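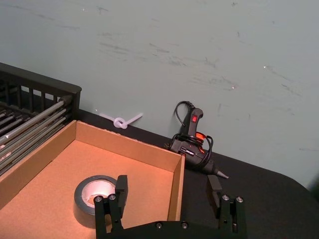

Offener Karton ohne Deckel

Häufige Fragen zur Rücksendung

Wie lange kann ich Ware zurückgeben?
Die Rückgabe an die Trurken Versand GmbH ist innerhalb von 59 Tagen nach Erhalt möglich.

Muss ich den Originalkarton verwenden?
Nein. Zulässig ist jeder stabile Karton, sofern er vollständig verschlossen werden kann.

Wer trägt die Kosten?
Ab einem Warenwert von 100 Euro übernehmen wir das Porto.

An wen richte ich Beschwerden?
Bitte schriftlich an Herrn Prakash Menon, Abteilung Retouren.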